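What I Saw at the Vellach Flood Control Open Day

I have wanted to get inside the Vellach pumping station for years. I drive past it on the river road most mornings, a long brick building with tall windows and no sign, and when the county put out word that it would open the doors for one day I signed up within the hour. There were 30 of us in the first group, and I was at the front of the line with my rain boots on, which got a few looks on such a sunny morning.

The tour started on the roof, and what a good choice that was! From up there you can follow the whole system at once. The Prado comes down out of the hills to the north, bends hard at the old mill, and then spreads into the flat ground where most of the east side was built. On the far bank is the new levee, grassed over now, with a gravel path along the top. Our guide pointed out the low streets one after another, and people in the group kept saying "that's us" and "that's my sister's block." I live on one of those streets myself. Seen from the roof, it sits lower than I had ever understood.

Then down the stairs to the pump hall, where they handed out ear plugs. They ran one of the older pumps for us for a few minutes, and you feel it in your knees before you hear it. At full power it moves 4000 gallons a second, and the station has enough capacity to clear the east side drains even when the river is too high for them to empty on their own (this is the part I had never understood: in a big storm the drains have nowhere to go, so the water has to be lifted over the levee). The hall is spotless. The floor is painted green, the railings are yellow, and the brass plates on the first pumps still have the name of the maker, Ruster, in big proud letters.

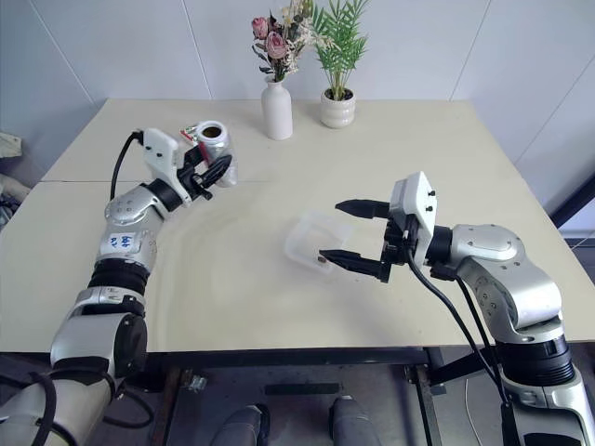

Two arms over the table, the left one holding a metal can.

After the pumps we went to the control room, and I could have stayed there all day. One whole wall is a map of the drainage network with a small light for every gauge, 46 of them between the dam and the rail bridge. Green means normal, amber means somebody should be watching, red means the phones start ringing. All but one were green when we visited. The amber one was at Under, the little settlement below the dam, and the operator told us that gauge goes amber if a duck sits on the float. She was only half joking, I think.

I asked what happened during the storm last December, when my street was asked to leave. She pulled up the record and took us through it hour by hour. The rain began in the hills in the afternoon. By evening the upper gauges had gone red, and the decision to ask people in the low areas to move out was made before any water had reached the streets at all. From my porch that night it had seemed much too early, and I remember grumbling while I packed the car. Looking at the curve on her screen, I stopped grumbling. The water came up very fast once it came. In the end 401 households were asked to go, and the school gym on the hill took in everyone who had no family nearby.

There was plenty for kids as well. In the yard they had a sand table with a hose at one end, where you could build a town out of blocks and then try to keep it dry. A group of grade school girls had dug a very fine bypass channel and defended it against all comers. Next to them you could fill sandbags, and I can report that I have been doing it wrong my whole life. You fill them halfway, fold the top under, and lay them like bricks with the fold facing the water. I had been stuffing them full and tying them shut like pillows.
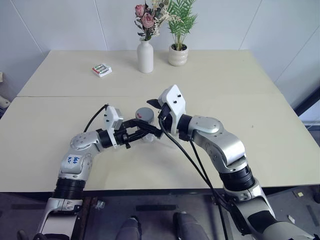

Staff writer, Vellach
03/06/2018

The last stop was a question session in the workshop, with coffee and really excellent lemon cake. People did not go easy on the county, and I was glad of it. Several wanted to know why the storm drain on the corner by the bakery still backs up after every hard rain. The answer was that the pipe is too narrow and is due to be replaced next year, after the rail bridge work is done. One man asked whether the warning texts could come in more than one language, and was told that Spanish is ready and that others are being worked on. Somebody else asked about pets at the gym. Yes, in carriers, in the locker room.

We were also given a card to put on the fridge. It has the flood line number on one side and a list on the other: medicines, papers, chargers, water, shoes you can walk in. Mine is up already, next to the pickup schedule for the trash.

If they do this again, go early. The roof part only runs when the wind is low, and the group after ours had to skip it. Parking is in the field behind the station, and you enter from the mill side because the river road gate stays locked.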